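Why Blankets Are Warm (They Aren't)

Your blanket has been taking credit for your work. It makes no heat at all. You do. Your body runs like a small heater all night, and the blanket just stops the heat from wandering off.

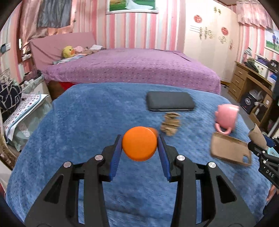 The trick is air. Fluffy cloth is full of tiny pockets, and air stuck in a pocket is bad at carrying heat away. Squash the fluff flat and you lose the pockets. 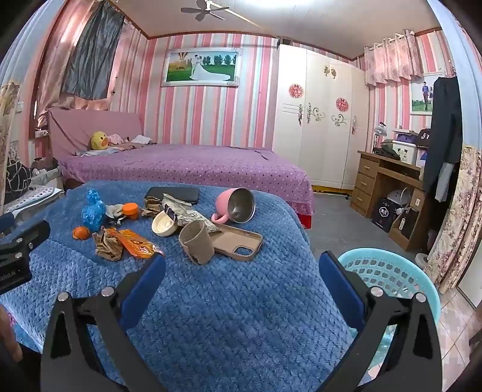 Try wrapping an ice cube in a blanket. It melts slower! The blanket keeps heat out, too. Lilian Rotich, age 7, tested 3 cubes in August and got a damp bed.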